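Drivness notebook, July, afternoon session

Switched to the new exposure lock on the wrist cameras this morning, and I'm not convinced yet. Before touching any toys I had a good look at what the thing sees with the hand hanging open.
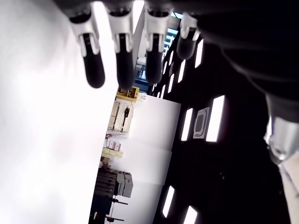

Wrist view, four fingertips showing. White area on the left is blown out!

Cristóvão reckons the bright patch is hurting the contact labels (he may be right, the Katene run had the same trouble). I've dropped the gain by 8 and left everything else alone so we can compare.

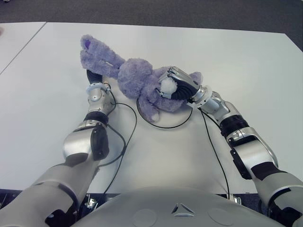
1 min read

On to two-handed grasps with the bunny, left hand at the ears, right hand on the body by the tail. Soft things are still my favourite test – so much squish to get wrong. We've got 116 episodes in this batch, 3792 altogether. Unathi wants wrist-only scoring tried next, which worries me a bit given how blurry fur gets up close. 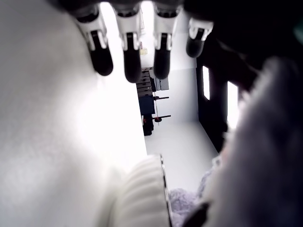 Wrist view with the plush filling the right side.

To do: rerun scoring with 3 seeds, ask Unathi about the cut-off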